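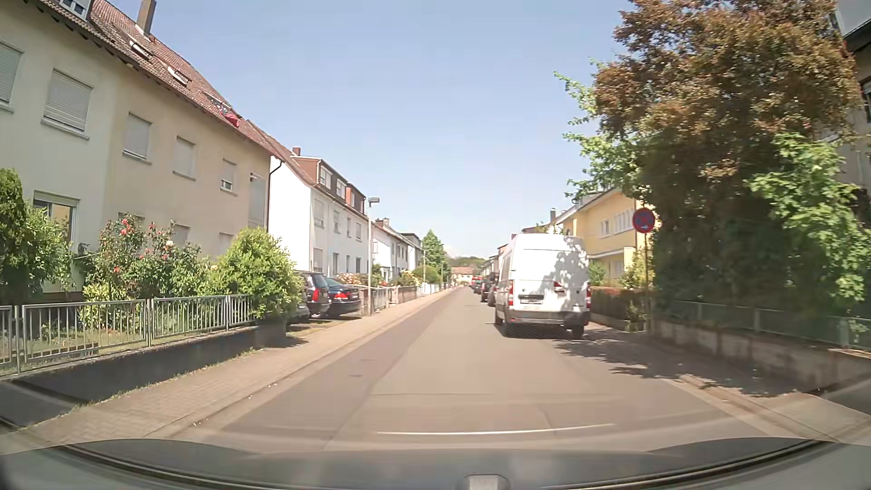

Figure 1. Forward view from the test car on a residential street, with a panel van standing at the right edge of the roadway.

Lecture 7: Passing a standing vehicle with limited sight
Instructor: Laine Liepiņa. Lab sections: Agnese Juška.

These notes cover the Menach planner and the results you need for the lab. Read the section on hidden regions before you come, and bring your code from the lane-fitting assignment.

1. The problem

A van stands on our side of a narrow street. The car can wait behind it, or move left and go past. A tracker by itself gives poor advice in this case. It reports what the camera can see, and the van blocks part of the road and sidewalk. In Figure 1 one dark car just past the van's left flank is partly hidden. A person standing in front of the van would be hidden completely.

Older planners treated unseen space as free. The car passed at full street speed and braked when something came into view. The opposite choice, treating all unseen space as blocked, leaves the car behind the van for good.

2. The Menach method

Menach keeps a grid of the road ahead. Each cell is marked free, occupied or unseen. For every unseen cell that borders a free cell, the planner places a virtual pedestrian who may step out at walking speed. The car's speed must be low enough to stop before reaching any of them.

The steps, repeated at every planning cycle:

Mark the cells covered by the detected vehicles.
Trace rays from the camera and mark what lies behind those vehicles as unseen.
Place the virtual pedestrians along the border.
Compute the highest safe speed for each candidate path.
Pick the path with the lowest total cost.

Moving left opens the view past the van sooner, so a path with more side clearance often allows a higher speed. The planner has no rule telling it to swing wide. It follows from the cost – check this yourself by setting the pedestrian speed to zero and running the cycle again.

3. Results

The method was run on the Vatar set, which has 304 recorded passes. Menach finished 97 percent of them without a hard brake. In the remaining cases the main cause was a false edge in the road surface. Long seams between old and new asphalt, like the one on the left side of the street in Figure 1, were sometimes taken for a lane line and pushed the path back toward the parked row.

Tree shade gave a smaller error. Dappled shadow on the pavement behind a vehicle can shift the detected rear edge, and the unseen region moves with it. Grigaitė, the newer detector, was trained on 1,000 extra shaded views and reduces this but does not remove it.

4. For the lab

Use the Okach simulator with the street file in the course folder. Run 60 passes with the default settings, then change one setting only and run them again. Hand in a plot of speed against distance to the van for both runs, and a paragraph on where the two curves separate.

Leave the stopping margin alone. We will come back to it with oncoming traffic in Lecture 8.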